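# Inside the Tower: Power Supplies

Linnea Solberg, notes for session 8, Feb 7, 2022
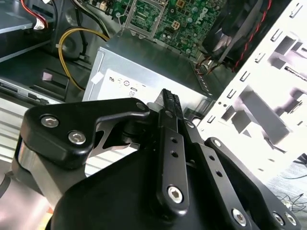
OK, so last time we got the side panel off and I promised we'd start with the power supply, the part everybody wants to skip. I get it, it's a metal box and the graphics card is more fun. But most of the dead machines that came across my bench in January had power trouble, so humor me for one session.

## Before you reach in

Shut down, flip the switch on the back if there is one, pull the cord, then hold the power button in for a few seconds. Touch bare metal on the case before you touch anything else. And please do not open the power supply itself! The capacitors inside can hold a charge well after you unplug it. In this course we swap the whole unit and leave the lid alone.

## Reading the label

Find the label before you loosen a single screw. People go straight to the big wattage number and stop there – I did too, for years – but look at these as well:

- **Input voltage.** Some older units have a little red slider for this. Leave it where it belongs for your country.
- **The 12 V line.** The processor and graphics card get most of their power here. Amps times volts gives you watts, so a 29 A rail works out to 348 W.
- **Certification marks.** Safety approvals, mostly, plus an efficiency mark on a lot of units. The "80" you'll often see in that one means at least 80 percent efficient at the tested loads. It says nothing about how many watts you get.

Write it all down on your worksheet. If the label is facing the wrong way in your case, skip ahead and come back once the unit is out.

## Will it carry the load?

Let's do the Kekska build from the handout. Add up the parts and it pulls 138 W when it's just doing office stuff and roughly 200 W with everything busy. Somebody always asks whether a 200 W supply would do, and no, please don't, you want some room on top. I'd put a 300 or a 350 in there and go have lunch.

## Getting it out

1. Unplug the big motherboard connector. Squeeze the clip, wiggle gently, and don't pull on the wires.
2. Unplug the processor connector (top corner, usually, and usually stiff).
3. Unplug the drives and any graphics card cables.
4. Hold the unit with one hand while you take out the screws at the back. In a top-mounted case it will drop on your board if you forget!

Screws go in the lid of your parts box, not on the carpet.

For next time: finish the MacDonald worksheet, both sides, and bring your label notes.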